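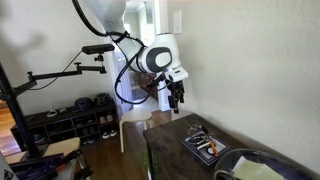

Perguntaram-me por mensagem se uma mesa de madeira tingida de escuro pode receber cera sem antes se tirar o verniz todo, ou se é trabalho perdido. Pode, sim, se o verniz está inteiro. A pergunta chegou depois do meu texto de maio sobre cadeiras, e a resposta ficou tão longa que fiz dela esta página. Peço desculpa por algum erro, o português não é a minha primeira língua e as palavras das oficinas aprendi-as já em adulto.

## Material

- cera em pasta escura (uso a Vulia, lata pequena)
- sabão neutro
- panos de algodão sem fio solto
- lã de aço muito fina, do tipo 0000
- uma escova de cerdas macias
- luvas

A cera compro na Maes, que a vende também em lata grande. Para uma só mesa a lata grande é um exagero, e a minha primeira secou no armário antes de chegar a metade.

## 1. Ver em que estado está o verniz

Passe a unha, com pouca força, num lugar escondido, por exemplo por dentro de uma perna. Se saem lascas, a cera não vai resolver e é preciso lixar, o que é outro trabalho. Se a unha desliza e só deixa uma linha na sujidade, continue para o passo seguinte.

Olhe também o tampo com uma luz baixa, de lado. As zonas baças aparecem logo. Eu faço isto às seis da tarde com um candeeiro pousado no próprio tampo. 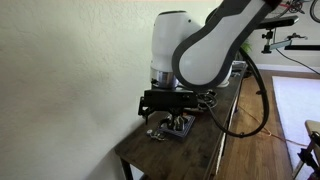
*Mesa de madeira escura junto à parede.*

## 2. Lavar

Uma colher de sabão neutro num litro de água morna. O pano deve estar bem torcido, quase seco. Lave no sentido do veio e enxugue cada parte antes de passar à próxima. Nas juntas uso a escova, porque o pano empurra a sujidade para dentro.

Deixe a mesa descansar até ao dia seguinte. O ideal é uma sala a 19 graus ou mais. Na minha oficina em Flanda, no inverno, espero o dobro do tempo.

## 3. As marcas brancas dos copos

Ponha um pouco de cera na lã de aço e esfregue a marca com muito pouco peso, sempre no sentido do veio e nunca em círculos. Pare muitas vezes para limpar e olhar. Uma marca branca está normalmente só no verniz e costuma ceder. Uma marca preta já entrou na madeira, e essa deixo ficar.

## 4. Aplicar a cera

Dobre o pano, apanhe pouca cera e espalhe uma camada que quase não se veja. Trabalho por faixas, da borda mais distante para mim. O meu tampo tem 52 cm de largura e chega-me uma quantidade do tamanho de uma noz. Nas bordas convém usar ainda menos, pois ali a cera acumula-se e fica branca quando seca.

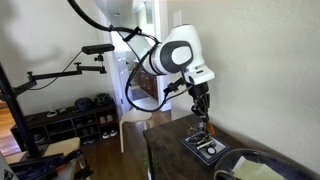 Depois de espalhar, espere vinte minutos, ou o que diz a lata, e puxe o brilho com um pano limpo. Vire o pano logo que comece a prender. Se o tampo fica pegajoso, foi cera a mais: passe outra vez um pano com um pouco da mesma cera, que amolece a antiga, e retire tudo enquanto está mole.

Uma segunda camada pode dar-se no dia seguinte. Uma terceira nunca me deu diferença nenhuma.

## Manutenção

Pó com pano seco. Nada de sprays com silicone, que depois complicam qualquer verniz novo. Volto a encerar 2 vezes por ano, e nas pernas só quando me lembro.

Guarde a lata bem fechada e de cabeça para baixo.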